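Rooms with a Second Level: How a Mezzanine Works

Science of Buildings, for readers ages 9 to 12

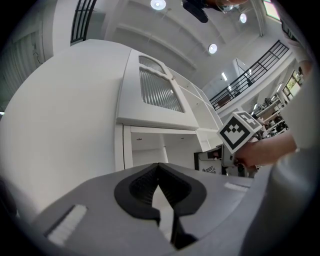

Page last changed: December 19, 2024

Most rooms have one floor and one ceiling. Some rooms have an extra floor partway up. This extra floor is called a mezzanine (say it: MEZ-uh-neen). It covers only part of the room, so a person standing on it can look down into the space below.

The room on this page has a mezzanine with a black metal railing. It also has a white ceiling with long beams, several ceiling lights, and a large white cabinet with open shelves. Each of these parts has a job.

What the railing does

A railing stops people from falling off an open edge. It has two main kinds of parts. The rails are the long bars that run along the edge. The balusters are the upright bars between them.

The space between balusters matters. If it is too wide, a small child could slip through. Towns have building rules that set the largest gap allowed, and an inspector may check it with a solid ball. If the ball passes between the bars, the railing has to be changed.

A railing must also be strong. When you lean on it, your weight pushes outward. The posts carry that push down into the floor, and the floor has to hold the posts in place.

What beams do

A beam is a long, strong piece that reaches across a space. It carries weight from above and passes it sideways to walls or columns, which pass it down to the ground. Engineers call this route the load path.

When a beam is loaded, it bends a tiny amount. The top is squeezed and the bottom is stretched. The squeezing is called compression and the stretching is called tension. A deep beam bends less than a shallow one made of the same material. Some beams seen on a ceiling hold up the building. Others are only there for decoration, and it can be hard to tell which is which from below.

Light from two directions

Daylight comes in through windows. White walls and white ceilings reflect most of the light that reaches them, so the light bounces farther into the room. Dark surfaces absorb more of it.

After sunset, ceiling lights take over. A tall room needs careful planning because light spreads out as it travels. If you move twice as far from a small lamp, the same light is spread over four times the area, and each part of that area gets only one fourth as much.

Ribbed glass

The cabinet has a door with a frosted, ribbed glass panel. Glass with narrow upright lines like these is also called reeded glass. Flat, clear glass lets light pass through in an orderly way, so you see a sharp picture of what is behind it. Ribs bend the light in many directions. The light still gets through, but the picture is broken up. Frosting scatters the light even more. A door like this can hide a messy shelf and still look lighter than a solid door.

Open shelves and closed shelves

Open shelves make things easy to find and reach. They also collect dust. Closed cabinets keep dust out, but you have to remember what is inside. Many rooms use both kinds. Heavy items belong on the lower shelves – a low load makes a cabinet harder to tip over.

Try it: testing a paper beam

You need two stacks of books, one sheet of stiff paper, and some coins.

Set the stacks 9 inches apart. Lay the paper flat across the gap and add coins to the middle, one at a time, until it falls. Write down the number. Now fold the paper back and forth into narrow pleats, lay it across the same gap with the pleats running from stack to stack, and test again. Compare your two numbers.

Words to know

Baluster: an upright bar in a railing.
Compression: a squeezing force.
Load path: the route weight takes to the ground.
Mezzanine: a partial floor between two main levels.
Tension: a stretching force.

Text by Kendra Chan. Checked by Arturo Marchetti.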